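4.2 The floor, the box and the loose cable

Most reports on small printed walkers spend their pages on the joints and very few lines on what the walker stands on. We think this is a mistake. In the Morside room the floor is made of plywood panels, and every trial we discuss here took place on them. The earlier Gevari report calls the same kind of floor "flat and neutral." We doubt that any panel floor deserves the second word. Panels meet at seams, and a foot with a notched edge may catch on a seam that a smooth foot would slide over.

The green box raises a similar doubt. It is a hollow cube with an open top, and its place on the floor is treated in the Gevari protocol as a fixed landmark.

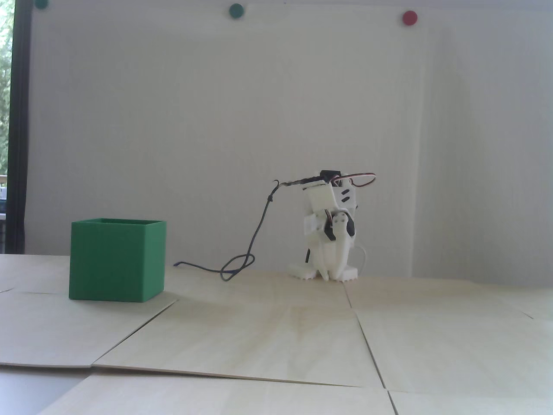

Whether a landmark is fixed depends on who last swept the floor. The protocol asks for the box to be set down by eye, and the log has no column for where it ended up. We went through all 91 entries made before the end of May and found the word "box" in very few of them. A reader who wants to know how far the box was from the feet on a given Friday has no way to find out. Claims about distance to the landmark should be read with that in mind — ours included.

The cable is the harder problem. A long dark cable hanging beside a light body and lying along the floor can pull, drag or prop, and the published accounts tend to leave it out of the weight and out of the drawings. Trandow's table of balance results lists 200 standing trials and gives cable length for none.
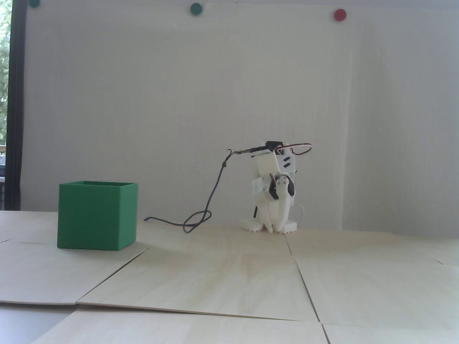 Mets, in a written comment on our draft, objected that slack cable on plywood adds almost no load and that we were making a great deal out of a small thing. The comment may be right. It came without a measurement, though, and neither side should get to settle the matter by saying so. A spring scale and one afternoon would do more than another round of letters.

We also question the habit of treating standing as the easy case. A body that stays up with a cable on the floor beside it has been shown to stay up under those conditions only.

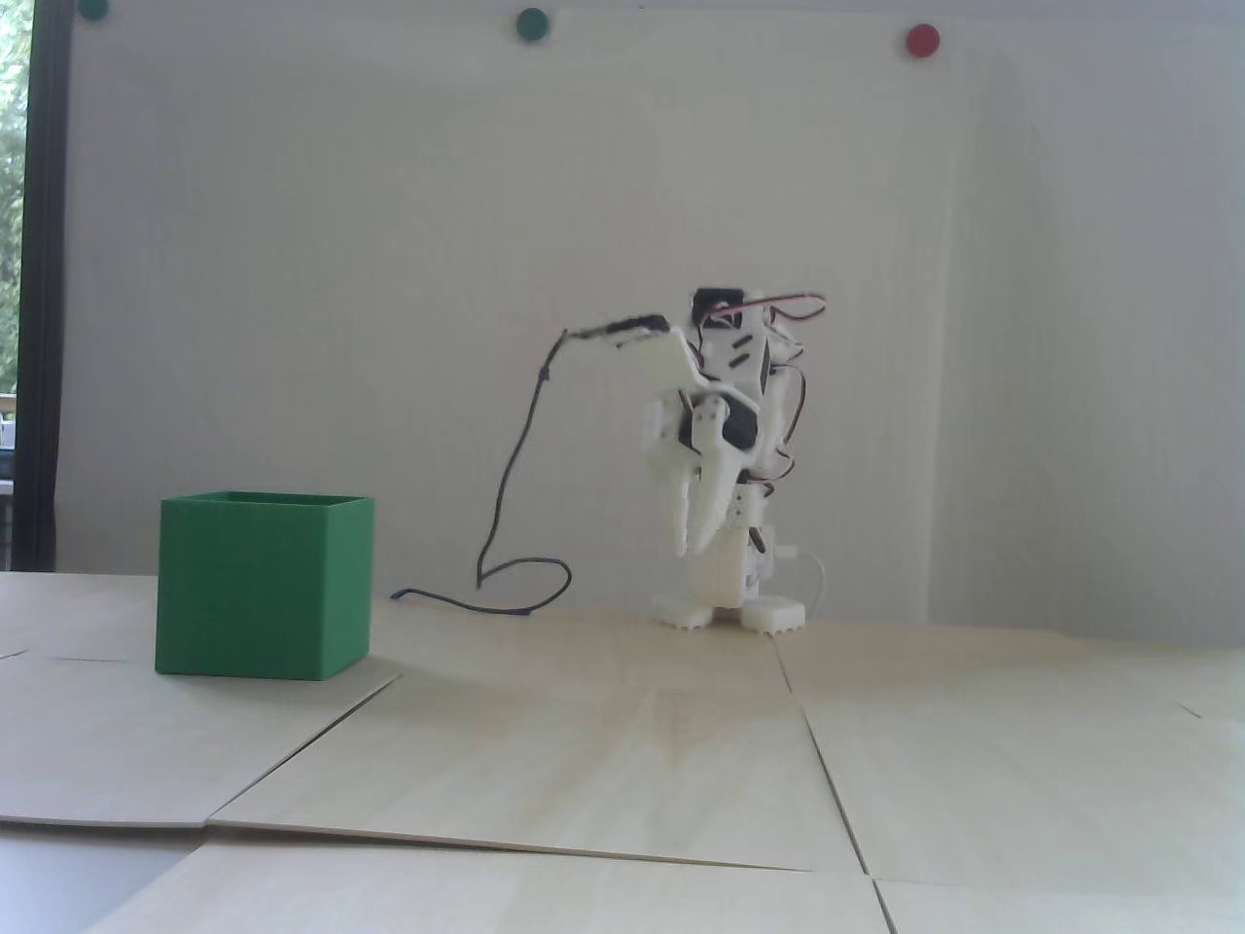 Should the box and cable be taken away for later trials? Take the box away only if its position cannot be logged, and keep the cable but record its length and where its free end lies.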